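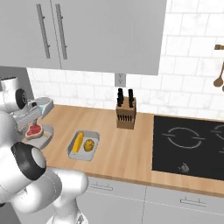

Chrysoula Karras asked at our first meeting whether a red color that fades in hot water could keep a group busy for a whole term. It could, and we still have questions left over!

Betanin: keeping the red in beet juice
Project report, Sollbridge food chemistry course
Gumaro Cisneros, Mio Kuroda, Erdal Kozan
Handed in 17/06/2022

1. Background

Betanin is the main red pigment of the common beet. Its molecular formula is C24H26N2O13, and beet red is sold as a food color under the code E162. It belongs to the betalains, a family of pigments that contain nitrogen and dissolve well in water. People often mix it up with the anthocyanins of red cabbage and blueberries (we did too, in January), but the two families are built by different routes and have never been found together in the same plant.

The molecule is a glucoside, so it carries a glucose unit. Take the sugar away and you have betanidin. When betanin is heated in water it can split into betalamic acid, which is yellow, and cyclo-dopa glucoside, which has no color. The lovely part is that the split can partly run backward if the juice is then left to rest somewhere cold. We wanted to see that for ourselves.

2. What we did

We grated 125 g of peeled beet, stirred it into cold distilled water and pressed it through cloth. The juice was spun at 3000 rpm until it ran clear. Erdal divided it into 3 batches: one left as it was, one with a little citric acid, and one with citric acid plus ascorbic acid. Each batch was heated in a covered water bath, and we took small samples along the way and read them in the spectrophotometer in the green region, where betanin absorbs most strongly. After heating, part of each batch went straight into the refrigerator and was read again the next morning.

The raw readings are in lab notebook 2706, in Mio's handwriting, with the Kekana cuvette set marked K.

3. Results

The plain juice lost its color fastest and drifted toward a brownish orange. Citric acid slowed this down, and the batch with both acids held its red longest. After the night in the cold, all the heated batches read higher than they had the evening before — the acid ones most clearly. We ran the whole thing again because we didn't quite believe it, and the pattern was the same. 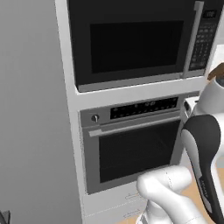
Figure 2. Microwave and wall oven in a built-in cabinet.

4. Weak points

Our water bath drifted, and the lid didn't fit well, so oxygen got in. Reading only one wavelength region was also a shortcut, as brown breakdown products can add to the signal there. Braulio Becerra suggested taking a full spectrum each time, which would have shown the yellow of betalamic acid coming and going. We'd love to do that next!

We also never measured light. Betanin is sensitive to it, and our tubes stood by a window between readings. Next time they get foil — and a proper rack.

5. Thanks

Thanks to Chrysoula for reading two drafts, and to Braulio for lending us the good pipettes. The stained lab coats are still soaking.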